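Setting Up a Two-Arm Sweeping Test

Use this procedure to find out whether a two-arm robot can sweep a small amount of litter into a dustpan on hard flooring. It covers dry scraps only. Liquids, hair and carpet need a different setup.

1. Choose the tools. A long-handled broom and a long-handled dustpan keep both grippers well above the floor. Short hand tools force the wrists into poses that many arms can't hold for long.

2. Assign one tool to each arm and keep that assignment for the whole run. Close the grippers near the top of each handle. Check for slip by pushing the broom head sideways by hand before enabling motion.

3. Set the pan first. The front edge must lie flat on the tile. On the Vellitz controller, lower the pan arm in force mode and stop at first contact.

4. Put down light scraps between the broom and the pan. Paper and wrappers are a fair start - crumbs come later, after the stroke is reliable.

5. Run four strokes toward the pan, then pause and score. A scrap counts only if it is fully inside.
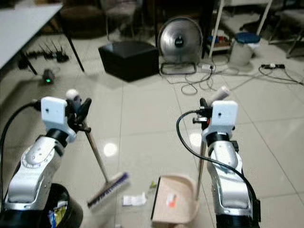

Mingxuan Gu objects to step 5: a scrap in the pan is half a chore, and the score should wait until the pan has been emptied into a bin with nothing dropped on the way. Fair point. Our logs at Durnberg hold 3,282 strokes, of which 2,883 moved at least one scrap in the right direction. They contain no emptying at all.

Add it as step 6 if your arms can lift the pan level. Tilt limits depend on the handle joint, so test with the pan unloaded.

Until that step passes, record the task as "assisted" and keep a person within reach of the stop button.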